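Sunilum Chore Pack: Drawers and Doors

Simulation task set, release 7
Published by Plernumari
Updated February 2026

The Drawers and Doors pack is a set of simulated household and workshop tasks for testing robot arms. It covers opening, closing, putting away and fetching. It's meant for teams who want to know how far an arm and its software can get with ordinary furniture before they spend money on a real kitchen or a real bench.

Can a machine tidy up yet? In part. Pulling open a drawer it has met before is within reach of most arms we have tried. An unfamiliar drawer, a stiff one or one packed to the top is still hard, and finding the right item inside is harder again. The pack scores these stages separately, so a good result on the first doesn't hide a poor one on the last.

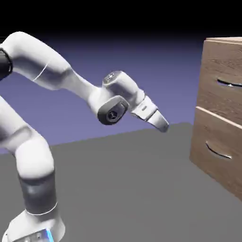
Two-drawer wooden cabinet with recessed handles, arm short of the drawer fronts.

Recessed handles are listed as a task group of their own. There is no bar to close the fingers round, and arms that manage well with knobs often slip here. Trefor Wynne, who maintains the furniture models, suggests running this group first.

What you get
396 task layouts
17 furniture models, wood and painted finishes
Scoring scripts and a results sheet
Up to 2000 runs per task on the standard licence

Needs the Sunilum base simulator, sold separately. The Cabello arm model is included. Other arms can be loaded from your own files.

Not covered: cloth, liquids and food. Folding and wiping tasks are in the Wukska pack.

Licences are per site and last one year. Updates within that year are free.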